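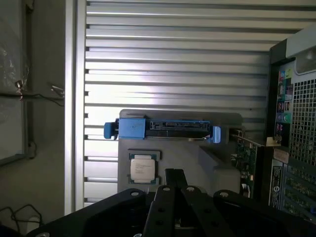

The drought outlook for the Gusa valley is out, and it reads much like the last one, only longer. The Burport gauge has had no measurable rain in 33 days, the hills are the color of toast, and the long-range people at Ilum are giving us a 30 percent chance of a shower by the end of the week. Those of you who have followed the Ilum forecasts for a while will know what a 30 percent chance in Burport usually produces, namely a cloud. Their model runs on a good deal more than the one processor chip and blue hard drive caddy you see in the gray tray, and it still has trouble with our side of the ridge, where the wind comes over dry and stays that way.

Chávez Reservoir has dropped another 5 feet since the last newsletter. The old boat ramp now ends in mud, and the second boat ramp, built after the first one ended in mud, is considering its options. Swimming is still allowed. Walking is also allowed, and in places you will have trouble telling which one you are doing.

Watering rules have changed as of Apr 19, 2020. Odd-numbered houses may water before breakfast and even-numbered houses after supper. If your house has a name instead of a number, please pick a side and stick to it. Hand watering of vegetables is fine at any hour. Washing the driveway is not, and several readers have already written in to report their neighbors, in more detail than we needed.

The high country is doing a little better. The snow stake at 3075 meters still has snow at the bottom of it, which puts us ahead of where we were in October, when it had a marmot. Melt should keep the upper creek moving for a while yet. The lower creek is mostly stones, and the bridge over it looks overdressed.

Temperatures should stay above normal through the week, with cool nights in the low spots and up to 5 degrees of difference between the school and the river road. Wind will pick up in the afternoons — tie down anything you would like to keep. Rain totals from backyard gauges are welcome as always, and yes, zero counts as a total. Please keep sending them in.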